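Sturndale Tenants' Alliance Questions Claims Behind Promine Water Softener Offer

For immediate release, March

STURNDALE – The Sturndale Tenants' Alliance is asking renters and small landlords to hold off on signing up for the Promine home water program until the company puts its savings claims in writing.

Promine began mailing its offer to Sturndale households in December. The letter says that a family on town water loses $1,098 a year to "hard water waste," and that a Promine softener, installed under a 60-month service plan, will win most of that back. The Alliance has read the letter, the brochure and the sample contract. None of them shows how the $1,098 was worked out.

"We asked for the math and got a second copy of the brochure," the Alliance said in a statement. "A number that exact has to come from somewhere. We would like to know what size of household it covers, what they think people pay for soap, and how long they expect a water heater to last with and without the softener. If the answers are good, we'll say so."

The brochure also promises appliances that "last up to twice as long." It does not say which appliances, or twice as long as what. Town water reports describe Sturndale's supply as moderately hard. Many residents will know it from the white crust on a kettle, which comes off with vinegar.

The contract raises other questions. The monthly fee can go up once a year with 20 days' notice. Salt is not included. A customer who moves out before the plan ends must either pay the rest of it or find a new occupant willing to take it over, a hard thing to ask of anyone on a one-year lease. Removal of the unit is billed separately, and the sample contract leaves that price blank.

Promine says its equipment is serviced by Mensah, a plumbing contractor in the next county. Mensah confirmed to the Alliance that it does installations. It would not say how fast it answers repair calls, and the contract sets no limit on waiting time.

The company has told residents that 3,000 homes in the region have already joined. The Alliance has not been able to confirm that figure and has asked whether it counts installed units, signed contracts or people who mailed back the reply card.
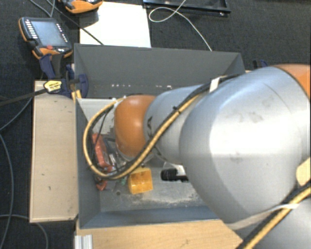

An orange and silver robot arm over two gray bins.

Households that have already signed should read the cancellation page closely and keep copies of everything, including the envelope the offer came in. Renters should get their landlord's permission in writing before any work is done on the pipes.

The Alliance will hold an open session on the offer at the Jameo Community Room at 7 p.m. on a date to be posted at the door. Promine has been invited to bring its figures. It has not yet replied.

About the Sturndale Tenants' Alliance
The Alliance is a membership group for renters in Sturndale. It takes no money from water treatment companies, plumbing firms or utilities.

Media contact: Press desk, Sturndale Tenants' Alliance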